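Gekby Ferry Relief Fund

The Gekby Ferry Relief Fund is a pot of public money set up to keep small ferry companies running through a bad winter. I rode the Gekby boat to work for 9 years, so I'll admit I have a soft spot for it (and for the cinnamon buns on board!).

The fund opened in March, after Sundik and Butix both cut their sailings. Each company could borrow for up to 3 years, and a smaller grant of $2,000 went to every kiosk owner on the piers. Gudrun Sjöberg, who drew up the rules, wanted the loans tied to local hiring – Sundik grumbled, then signed anyway. A third company, Sotelo, was turned down at first and got in on its second try.
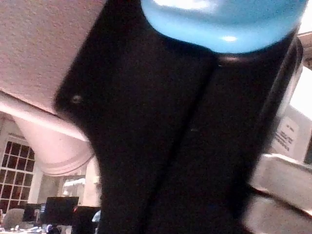 Do the ferry companies have to pay the money back?

The loans get paid back in monthly installments once regular sailings start up again, while the kiosk grants are theirs to keep.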